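Home Projects Bench Notes About Contact

So the left gripper is back together, and I'm pretty pleased with myself (for now!). If you read the July post you'll know it had started closing a hair late, which doesn't sound like much until you watch it try to pinch something thin and come up with air.

I pulled the fingers off first and cleaned out the slide. So much fluff in there! Siwan Gape had warned me about that ages ago and I'd nodded and done nothing. Then it was new screws, a tiny bit of grease, and 15 minutes of me hunting under the bench for the one washer I dropped. After that I re-zeroed both arms, checked that the elbow could swing through 90 degrees without tugging on its cables, and re-tied the loops that looked tight.

The wrist camera was fussier. Liis Jaunzems likes hers snugged down hard, but I've cracked 2 brackets that way, so mine get finger tight plus a nudge. You do have to check them more often.

For trying out a gripper I like plastic bags. They're slippery, they fold up any way they please, and a finger that's even slightly out of line will show you right away. 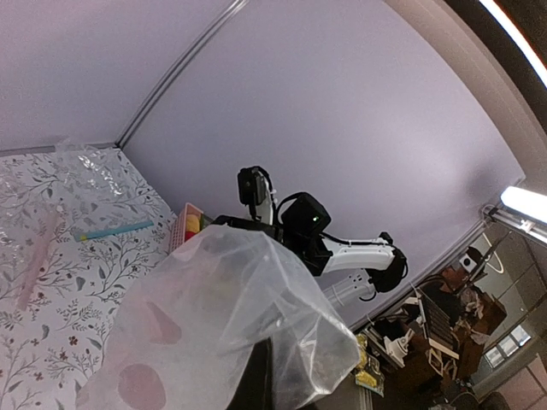
Next on my list is the belt on the right arm. It's done roughly 3,000 cycles by my log, and Delphine Greenberg swears she can hear hers going before it slips. I can't hear a thing over the fan, so I'm going by the log. I've got a spare belt from Zumora in the drawer and I'll put it on this week, if I can find the small hex key again.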